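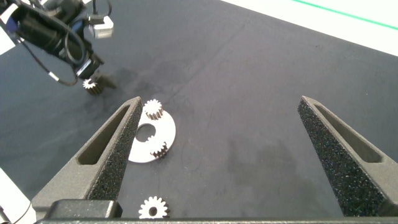

*Dark mat, scuffs and smudges and one wavy little line.*

Saturday, way past when I should be in bed

OK so the streetlight meeting. I want to get this down while I still remember who said what, and because I told Mom I'd call her with the whole story and I know I'll mix it up if I don't write it first.

It was in the library basement, the room with the orange chairs that pinch the backs of your legs. I got there ten minutes early and still ended up near the radiator. Roughly 60 people, going by the sign-in sheet, which for a Saturday in January is huge! The last one of these I went to was about leaf pickup and I had a row to myself.

The city wants to swap every light on Jelier Street for the new white ones. Fine by me, in theory. The old ones buzz, and the one outside 818 has been going on and off since before Halloween. But the plan also takes out the pole between 818 and 846, the whole pole, and that's the stretch where the sidewalk heaves up over the maple roots. I've tripped there in daylight. With groceries. The engineer had a map with yellow circles on it showing how far each new lamp throws its light, and the circles did touch on paper, I'll give her that. Then the man from 846 stood up and asked if the map knew about the maples. She said it did not include foliage. You could hear the whole room go "ohhh."

After that it got loud for a while. A woman I don't know (blue coat, sat right behind me) doesn't want any new lights at all, says the ones they put up by Jonora Park last year come straight through her blinds and she's sleeping with a towel over the curtain rod. Somebody else said at least she can see who's on her porch. Then there was a long side trip into porch thefts, and from there into whether the buses should idle at the corner, and the chair kept saying "let's park that" and writing it on the big pad. By the end the pad was full of parked things and she'd started going up the margin.

I spoke! I hadn't planned to. I'd written two sentences on the back of my receipt from Kaushik (rye loaf, the last one, still warm) and my hand was shaking so much I could hardly read them. I said I'd like the pole to stay until the sidewalk gets fixed, and could they please tell us when the sidewalk is getting fixed. I think I said "please" four times. My ears were on fire. But people clapped a bit, and the engineer wrote something down, and I'm choosing to believe it was about me.

Then Florante Catacutan got up. I've only ever talked to him over the fence about his tomatoes, and I had no idea he used to wire buildings for a living. He wanted to know about the color of the bulbs – there's a warm kind and a cold kind, and apparently the city gets to pick when it orders. He also asked about shields, little metal pieces that go on the back so the light goes down and stays out of people's bedrooms. Blue coat woman turned all the way around in her chair to look at him. The Vetano rep (that's the company with the contract) said shields were available "upon request," and Florante said, very politely, "Then I request them," and sat down. I'm going to bring that man a pie.

No vote tonight. It goes back to the public works people and they take written comments for 2 more weeks, and after that the council gets it. The chair said comments by email are fine but letters get scanned and put in the packet where everyone sees them, so I'm doing a letter. I've got the nice paper left over from the wedding thank-yous and I might as well use it up.

What I want to put in:

- keep the pole by the maples, at least for now
- warm bulbs, if it's the same price (ask Florante if it is)
- shields for the houses that want them
- a real date for the sidewalk
- the light at 818!! just fix it, it's been months

I also want to say something about Mrs. next-door-but-one and how she walks to early service in the dark, but I should ask her first. She might not love being in a packet.

Walked home the long way with Florante and the couple from the corner house and we all stopped under the flickering one and stood there looking up at it like it was fireworks. It stayed on the whole time, naturally. Went off when we were nearly at my gate and the corner house couple cheered.

I'm still kind of buzzing, to be truthful. I've lived here nine years and I think I learned more neighbors' names tonight than in all the rest of it put together. Already forgot half of them. The man from 846 is either Ron or Don and I said goodbye to him in a sort of mumble that would work for both.

Ate the heel of the rye standing up in the kitchen with too much butter. There's soup to move from the freezer to the fridge before I go up, and the recycling has to go out, and I need to find out where the receipt went with my two sentences on it, because I thought the second one was pretty good and I can't remember how it went. Check coat pockets. Check the bread bag too.

Call Mom tomorrow after lunch, before her show.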